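Ticket: intake form won't save health history, online booking
Clinic: Brollwood Massage Therapy
Opened 27 June 2018, priority normal

Hi all, it's me again! The Dellireo intake form is eating my clients' health histories. They fill in all three pages at home, hit Submit, get the nice green thank-you, and then when I open the chart before their massage the injuries and medications page is blank. Name and phone come through fine. I've had 6 like this since I switched over to the new form in May, and I really can't start on somebody's neck without knowing if they've had surgery on it, so I've been going back to a clipboard (my handwriting, ugh).

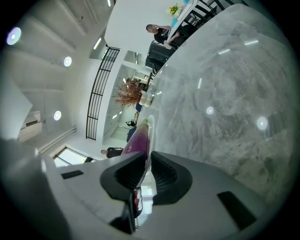
Darcy Desjardins: Could you check how long the answers are on the ones that vanish? The notes box on the old form took anything, but the new one has a limit of 100 characters, and I've seen it drop the whole page when somebody goes over.

Oh, that could be it! My regulars love to write me a novel. I just did a pretend client called Test Beaudoin with "sore left shoulder" and it saved perfectly. Then I typed in a long story about a fall on the ice and a bad hip, and poof, blank page.

Update, same day, after lunch: Darcy had me go to Settings, Forms, Health History and change the notes box from Short to Long. I did that and resubmitted the long one, still blank. Logged out, logged in, cleared the browser, still blank.

Update again: I'd changed it on the Bretitz template, and my booking page was still pointing at my own copy from May. Changed it there too and the whole ice story came through, hip and all!

Still open: can you get back the pages that got lost, or do I need to ask those clients to fill them in again? One of them is booked for a 31 minute slot (don't ask, the calendar did that too, I'll send a separate ticket).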